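Workshop notebook, Stostness laundry
July, started 6:40 a.m.

Carrying on from the last entry. The arm has now been on the small-items bench for a full month, and Hinds wants one page from each of us on what has changed in the room, so I am using the notebook to get mine straight first. Crisanto Tolentino has read the first half and put his comments in. I have marked them CT.

Where things stand

Two-finger gripper, long fingers, same set as before. Wrist camera on, ceiling camera off until the bracket is redone. The arm does personal items only: socks, undershirts, washcloths, the small bags of residents' things that come over from Burbridge. Sheets and towels still go through the big washers and the ironer by hand and will do for the rest of this year at least.

Last week's numbers from the controller log:

Pick attempts: 3219
Stopped and waiting for a person: 395
Cycles loaded without anyone touching the machine: 400

The 395 is better than it was but it is the number that matters to the people on shift. Each stop lights the amber lamp and somebody walks over. Most of the walks are short. You look in, move one sock, press resume and go back to folding. The trouble is that you have lost your place in the folding by then, and the count on the slip has to be done again.

I went through the stop codes by hand. Most common first:

Two items in the grip at once. Usually a sock tangled with a washcloth.
Grip closed on nothing. Item slid off the heap when the fingers came down.
Item touching the door edge on release.
Lost sight of item. Dark socks against the gasket, mostly.
Door not confirmed closed.

The last one is not the arm's fault. The Komonik box reads the door from the current draw, and it times out if the machine is slow to start. I have lengthened the wait. Will see.

What the job looks like now

Before the arm, the small-items bench was one person for the whole morning. Sort, load, start, unload, match, fold, bag. It was the job people got when they had a bad back or had just started, since there is no lifting in it. You sat on the high stool and did it.

Now the sitting part is gone and the walking part is left. The person on small items also has the ironer feed, so they stand at the ironer and go over to the arm when the lamp comes on. Two of the older staff have told me the same thing in different words: it is less work by volume and more tiring by the end of the shift. I believe them. I did three mornings of it myself to see and my feet agreed.

CT: The stool should come back. Matching and folding can be done sitting even if loading is done by the arm. We took it away because the arm's fence needed the floor space, and the fence has since moved.

Agreed. The stool is in the boiler corridor. I'll bring it through today.

Other changes, in no special order:

Sorting has become stricter. A person loading a washer will notice a tissue in a pocket, a pen, a hearing aid battery. The arm doesn't. So the pocket check has moved to the front, at the bag table, and it has to be done every time. We had one load with tissue all through it in the first week. None since.

New starters learn less at the bench. It used to be where you found out which fabrics shrink, which residents' labels come off, what a half load sounds like when it is out of balance. Nobody planned for where that gets taught now. For the time being I have them do one morning a week loading by hand with the arm parked.

The talking has gone down. The small bench and the folding table faced each other and people talked across them. The fence runs between them now. It's only mesh but you have to raise your voice over the arm's fan.

Hours have not been cut. Hinds said that at the start and it has held so far. The time saved has gone into mending, which had been backing up since winter. The mending shelf was clear for two days this month, the first time I have seen the back board of it.

Grip settings

Sock settings as of this morning, for whoever is on next:

Close force down one step from last week. The higher setting was holding well but left the fingers stuck in ribbed cuffs on release, and the arm would pull the sock back out with it.
Approach from above the heap, then turn the wrist before going to the door. Do not let it turn inside the opening.
Pause in front of the door before going in. The camera check happens here. If it sees more than one item it should go back and drop the lot on the heap.
Release once past the gasket, well inside the drum. Not at the lip.

That pause is what I have been arguing for. It adds time to every item, and the supplier's default is to skip it, but it is the only point where the camera has a good look at what is in the fingers with nothing else mixed in. With the pause on, the double picks get caught outside the machine. With it off, they go in and we find the washcloth in the wrong resident's bag at the other end, and then somebody has to sit down and work out whose it was.

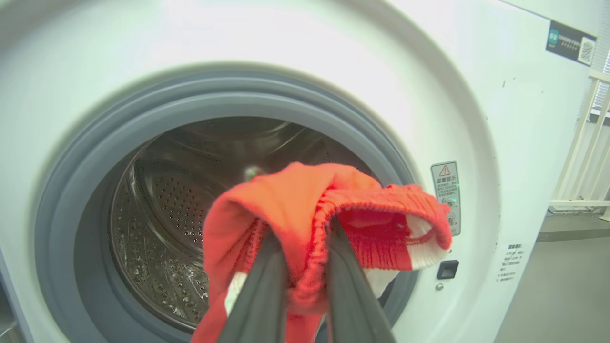 The cost of the pause is that loads start later. On a full morning the last load now goes in after the first break where it used to go in before. The drivers for Burbridge don't leave until the afternoon, so it makes no difference to them. It makes a difference to whoever is on folding, who gets a quiet start and a heavy finish. I have asked for the shift sheet to be changed so that the second folder comes in later and stays later. Two people like that idea and one does not, as she has a school pickup. She can keep the early start and take the ironer.

Color still matters more than I thought it would. Bright items give almost no trouble. A red or orange sock shows up well against the gray of the gasket and the metal behind it, and the check passes straight away. Navy and black against the gasket folds is where it loses the edge of the item and stops. I tried a lamp on a clamp. It helped with the dark socks and made the white front panel glare so badly that the white socks started failing. Took it off again. Next thing to try is a lower lamp with paper over it.

CT: Or sort the darks out and load them by hand. It's one small basket a day. We don't need the arm to do everything to get the good out of it.

I think he is right about that and I have been slow to see it. A hand basket for darks would take out a good part of the lost-sight stops, and it gives the new starters something real to load. Will set it up and run it for two weeks before deciding on lamps.

Wet unloading

Not started. The supplier's note says it can be done with the same fingers. Wet items are heavier and cling to the drum, and I don't want to be pulling on a resident's wool with something that can't feel it stretch. Leave this until the loading is dull.

Money

Hinds asked what we have spent beyond the lease. 2600 so far, with the fence, the bracket, the second set of fingers and the electrician. The second set of fingers was my mistake (ordered the short ones). They are in the drawer under the Komonik box, still bagged, and I have written to ask if they will take them back.

What I will say on the page for Hinds

The arm loads small items well enough to leave on. It has moved the work around more than it has reduced it. The people on shift should get the stool, the darks basket and the later start before we talk about a second arm. The stop lamp should be answered by one named person each morning and not by whoever is nearest, because at present that is always the same two people.

Also that the staff should see the weekly numbers. They are the ones walking to the lamp. I'll pin them by the kettle.

To do

Stool back from the boiler corridor.
Basket for darks, labeled, left of the bag table.
Check door wait time after ten loads.
Ceiling bracket: chase.
Clean wrist camera cover at the start of each shift, dry cloth only.
Ask Crisanto to do the stop codes next week so it isn't always me reading them.

10:15. Stool is back. Door wait looks fine after six loads, four to go.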